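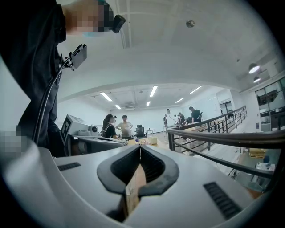

3月。夜の11時すぎ、湯をわかしながら書いている。

今日は楽しかった! 先にそれだけ書いておきたい。一日じゅう立ちっぱなしでふくらはぎがぱんぱんなのに、まだ寝る気になれない。部屋の片づけと机まわりの整理をしただけの日なのに、遠足から帰ってきた子どもみたいな気分でいる。

朝は早めに出た。駅前のパン屋でくるみパンを買って、歩きながら半分食べて、残りは紙袋のまま鞄に突っこんだ(夕方に見たらぺちゃんこだった。味はおいしかった)。Jutonoの部屋に着いたらもうハイヤンさんが来ていて、窓を開けて空気を入れかえてくれていた。3月の朝の風はまだ冷たい。でもあの、冷たいのにちょっと土のにおいがする感じ、大好きだ。

まず大きな机の上から。明るい色の木の天板、あれはやっぱりいい。引っ越してきたときは傷が目立つと思っていたけれど、固くしぼった布で拭いて、そのあと乾いた布で木目にそって拭いたら、手のひらで何度も撫でたくなるくらいさらさらになった。撫でていたら盛利さん(Shengli Guさん。わたしはいつも盛利さんと書いてしまうが、字が合っているのか一度も確かめていない)に笑われた。いいの。机は撫でるものです。

拭いているあいだ、のっていた物はいったん全部床のシートへ。しまう前に、使う物、使うけれど今日は使わない物、だれの物かわからない物、と山を分けた。最後の山が一番高くなって、みんなで囲んで「これ、わたしのじゃない」「ぼくのでもない」と言いあう時間がしばらく続いた。青い小物がひとつ、どうしても持ち主が出てこなくて、結局机の上に戻した。なんとなくあの青が机にあると場が明るくなるので、持ち主が出てこなければいいなと少し思っている。

それから黄色い箱! うすい黄色の、バターをもう少し薄めたような色のあの箱を、今日から「とりあえず箱」にした。床に落ちていた小さい物、置き場所が決まっていない物は、まずそこへ。ふたをどうするかでハイヤンさんと意見が分かれて、わたしは閉めたい派、ハイヤンさんは開けておきたい派。閉めると入れるのが面倒になって、結局まわりに散らばるという言い分だった。やってみたら昼すぎにはもう箱のまわりに細かい物が散らばっていて、開けても閉めても同じじゃないかと大笑いした。明日はとなりに浅い皿を置いてみる。

午前の後半は木の棒の仕分けをした。細長い木の板というか、棒というか、うすい茶色の、まっすぐ木目の通ったあれ。Rutisから届いた袋に200本入っている。最初は全部おなじに見えたのに、見ているうちにちがいがわかってくるのがおもしろくて、途中から止まらなくなった。木目がすうっと端まで通っているもの、途中でゆるく曲がるもの、片側だけ色が濃いもの。反っているものは平らなところに寝かせるとすぐわかる。指で軽く押すと、ことっ、と小さく鳴る。この音がまたかわいい。

盛利さんは最初、そこまで見なくてもいいんじゃないかという顔をしていた。ところが30分もしないうちに自分から「これ、きれいですよ」と一本持ってきた。見たら本当にきれいだった! 木目が細くて、端にほんの少し赤みがある。今日の一番と決めて、みんなに見せてまわった。反応はまちまちだった。でもいい。わたしと盛利さんの中では一番なのだ。

反ったのはどけて輪ゴムでまとめた。捨てるのは惜しいので、植木の名札にするつもりで12本もらって帰ってきた。いま台所の窓ぎわのコップに立ててある。湯気があたるからまた反るかもしれない。そうしたらそれはそれで、くにゃっとした名札になる。バジルの種をまくのが楽しみだ。去年は名札をつけなかったせいで、芽が出てもしばらく何だかわからず、せっせと水をやっていた相手がただの草だったのだ。

昼は下の階で食べた。わたしは弁当で、ごはん、卵焼き、ゆうべの残りのれんこん。ハイヤンさんが水筒にあたたかい棗のお茶を入れてきていて、分けてもらった。甘くて、ちょっと煙のような香りがして、飲んだとたん肩がおりた。作り方を聞いたら、棗を切って種をとって、生姜をうすく切って、あとは水からことこと、だそうだ。分量は「そのとき見て決める」。こういう人の作るものはだいたいおいしい。週末に真似してみる。棗は商店街の乾物屋にあったはず。

午後は椅子と小さい机の場所決め。これが思いのほか長引いた。黒いメッシュの椅子は座り心地がいいので人気がある。ただ壁ぎわに置くと遠いし、通り道に置くと足が引っかかる。白い小さな机とくっつけてみたり、向きを変えてみたり、ごろごろ押しては座り、また押しては座り。最終的に、白い机の横に並べておくことにした。ちょっと書きものをして、くるっとまわればすぐ立てる。座ってみて、うん、と声が出た。この白い机、前は物置きのようになっていてかわいそうだったのに、上を空けて椅子を横に置いたら急に「席」の顔になった。家具は面白いなあ。ほんの少し動かすだけで、部屋の歩き方まで変わってしまう。

新しい通り道を、みんなで意味もなく一周した。ぶつからない! すばらしい!

ケーブルは今日も負け。束ねても束ねても、必ずどこかから一本垂れてくる。Phrommaの面ファスナーを1000円分買ってあったのに、途中で足りなくなった。次は長めのを買うこと。それと、束ねる前に端に札をつけること。先に束ねてしまうと、どれがどこへ行く線なのかたどるのに床にはいつくばることになる。今日ははいつくばった。膝が白くなった。おかげで机の下の掃除までできたのだから、よしとする。クリップが7個出てきて、全部とりあえず箱に入れた。

3時ごろ、みんなの手が止まってなんとなく立ち話になった。腰に手をあてて部屋を眺めている人がいて、わたしも気がついたら同じ格好をしていた。片づけの途中には、どうしてもああいう時間がある。物を動かすより、動かしたあとを眺めている時間のほうが長いくらいかもしれない。次は棚をどうするか、という話が出て、Skudportの折りたたみ式がいいという意見と、いまあるのを磨いて使えばいいという意見があった。わたしは磨きたい。机であれだけさらさらになったのだから、棚だってきっとなる。やすりなら家にある。

夕方、窓から斜めに光が入って、天板の木目がくっきり見えた。朝いちばんに拭いておいてよかったと、しみじみ思った。ぺちゃんこのくるみパンをちぎって、その光のところで立って食べた。くずが落ちたので、もちろんまた拭いた。

帰りは盛利さんと駅までいっしょだった。今日の一番の棒をどうしたのか聞いたら、手帳にはさんでいた。しおりにするらしい。ずるい! わたしも一本、しおり用に選んでおけばよかった。名札用の12本の中にまっすぐに近いのがないか、帰ってから台所で全部見なおした。あるにはあった。本にはさんだら、ページが少し浮く。でも気に入ったので、このまま使う。

忘れないように、明日のこと。
浅い皿を持っていく(白いほう。欠けたのでよい)
面ファスナー、長いの
やすり、目の細かいのと中くらいの
ハイヤンさんに水筒のお礼で何か甘いもの
床のシートをたたんで返す

棗のお茶のことを書いたら飲みたくなってきたけれど、家にあるのは麦茶だけだ。湯がわいたので、今夜は生姜だけ入れて飲む。

追記。生姜を入れすぎた。からい。でも足の先まであたたかいので、このまま布団に入る。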